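Flerdale Players' Help > Technical > Graphics and performance

Stutter when crossing zone boundaries in Wunduvell, frame cap makes it worse

Posted by siltden_relay

I am playing Wunduvell on PC (Windows 10, current build, installed on a SATA SSD) and get a hard hitch each time I cross from one zone into the next. It is most obvious on the coast road into Siltden harbour, where the picture stops for long enough that the horse ends up in the ditch. Inside a zone the game is smooth.

Settings are High across the board, shadows on Medium, 1080p, borderless window. I tried the in-game frame cap at 40 and the hitching became more frequent, which I did not expect. With the cap off there are fewer hitches but each one is longer. Vertical sync makes no difference either way.

Things already done: verified the files, clean install of the graphics driver, turned off the overlay, moved the save folder out of the cloud-synced directory. Memory use sits well below the limit. The processor graph shows one core pinned during the hitch and the others idle.

Is this a shader problem, a streaming problem, or something in my config file? I would rather not drop textures to Low if that isn't the cause.

nigam_tuner
Accepted by poster

It is streaming, going by the single pinned core. Shader hitches in this engine happen once per new effect and then stop until you change driver. Yours repeat on the same stretch of road, so the shaders have been built by then.

Wunduvell loads zones in blocks. The loader runs on the same thread as the physics step, and the in-game frame cap is implemented as a wait on that thread. When you set the cap, the loader gets less time per frame and has to split each block over more frames, and you feel every split. That matches what you describe. With the cap off it takes the whole block in one go, hence fewer but longer stops.

Do the following in order.

Set the in-game cap to Off and cap from the driver panel instead. The driver cap waits at the end of the frame and leaves the loader alone.

Open stream.cfg in the user folder, not the copy in the install folder, which is overwritten at launch. Find BlockPool. The default is 305. Change it to 541, the highest value the loader accepts. Anything above that is ignored without a warning and you are put back on the default.

In the same file set PrefetchRing to 2. This keeps two rings of neighbouring blocks in memory. It costs memory, but you said you have room.

Save, set the file to read-only, and restart the game fully. Returning to the main menu does not reload it.
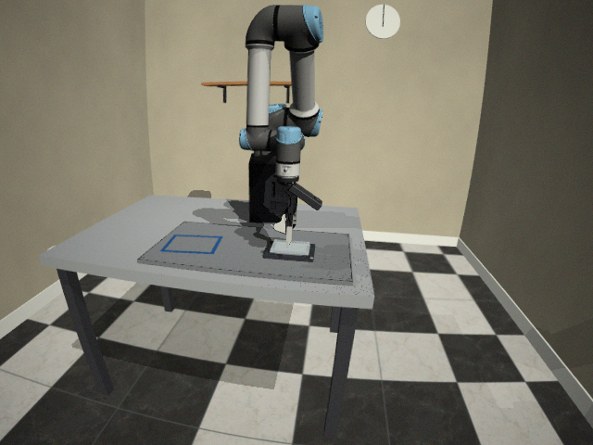
Simulated arm over a plate and tray, checkered floor behind

To test, start from the mill and ride to the harbour without stopping, then turn round and ride back. The first crossing after a restart will still hitch a little while the pool fills. If the return trip is clean, leave the settings as they are. If it isn't, switch on the streaming overlay in the developer menu and see which line goes red at the boundary. Red on "decode" means the processor is the limit and you should lower view distance by one notch. Red on "read" means the drive.

Texture quality has very little effect on any of this. The texture files are streamed separately and at a lower priority - you would see blurry walls before you saw a stutter.

mudlark_pc

Had the same on the harbour road. Turned shadows to Low and it went away, mostly. Also try running as administrator. Didn't touch any config files.

coppergate

The steps above are right for the current build, with one addition. If you use the Nigam lighting mod, it ships its own stream.cfg and loads it after the user one, so the BlockPool value you typed is never used. Either delete the mod's copy or make the same edits there. I lost an evening to that.

Administrator mode has no bearing on zone loading. Low shadows will shorten the hitch slightly because there is less to rebuild at the boundary, but the block split is still there and it comes back in the rain.

Borderless is fine, by the way. Exclusive fullscreen was only needed before the April patch.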